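Surnisance

Surnisance is a small set of plain-text packing lists for short trips, plus one script that merges them. I keep it for myself and for anyone who travels with carry-on only.

What's in it

base.txt has the things that go on every trip.
work.txt adds pens, a notebook, chargers and the badge.
cold.txt and hot.txt are the weather lists. Use one or the other.
merge.sh joins the lists you name and drops duplicate lines.

How to run it

Put the files in one folder and type: sh merge.sh base work hot
The result goes to out.txt. Print it or copy it to your phone.

Format

One item per line, lower case, no quantities. Lines that start with a hash are ignored. Keep each file under 100 lines, or the printout goes to a second page.

Where the lists came from

The first version was written for a job in Abu Hammour and covered trips of up to 5 nights. Cold.txt was added later for Trevis and has had less use. Liquids are not sorted by airline rules. Check those yourself.

Small items

Items in work.txt are grouped by the pouch they go in. A group begins with a hash line carrying the pouch name, so the merged list loses the grouping.

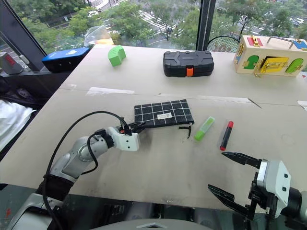 Nikau Mudgway wrote in October that losing the group names makes the merged list slow to pack from, and asked for a switch that keeps the hash lines. He also wants chargers moved to base.txt.

The chargers have been moved. The switch is planned for version 2.

License

Public domain.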